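Home | Projects | Students | Archive | Contact

Comparing prices of framed posters in online shops
Student project report, November
By Amber Ashworth
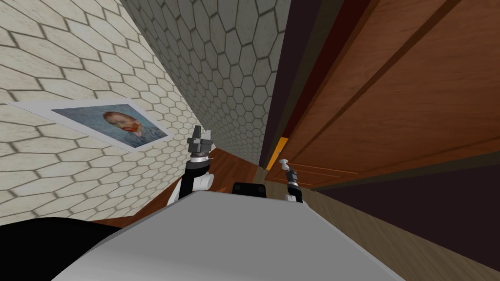

Our project asks if a buyer can trust the price lists which comparison websites show for home decoration. My partner Mared Eynon and I selected framed posters, because the same print is sold by many shops under different titles. A portrait of a man with a red beard on a blue swirling background, in a pale white frame, can be listed as "art print", "wall picture" or "gift for him", and a comparison site will often treat these as separate products. This makes the lowest price difficult to find.

Method

We used 2 comparison sites, Trokidero and Flamik, and collected 1,000 listings from them. For each listing we wrote down the title, the frame size, the price and the delivery cost. Then we opened the shop page and checked the price again on the same evening.

Results

In 38 listings the shop page did not exist any more. The delivery cost was the bigger problem - Trokidero shows it only after you click, and Flamik does not include it when it sorts by price. The shop Stoyanova was often first in the list, but with delivery to Grotcombe it became more expensive than its neighbors.

Limits

We did not buy any poster, so we can say nothing about print quality. Discount codes were also left out. Mared wrote the matching script, and it still confuses frames sold with glass and without glass. We corrected these cases by hand.

We use cookies to improve your visit. Accept | Settings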